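Chapter 3
Two Arms, One Bench

In Chapter 2 you bolted a single arm to the bench and taught it to move between fixed points. This chapter adds a second arm and a counter of things to pick up. Build it in the simulator first. A crash there costs a restart, while a crash in the garage can cost a wrist joint.

The working model has a wooden table with a square black mat under the large arm's gripper, and a marble counter alongside it. The second gripper is at the far end, with its fingers in the white bowl.

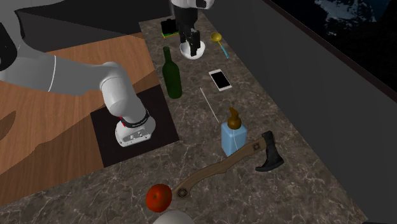

3.1 Setting the Home Position

Load the Karkemik scene file and select the large arm. Set the wait time to 2000 milliseconds and the step size to 20. Move the gripper over the mat and save that pose as Home.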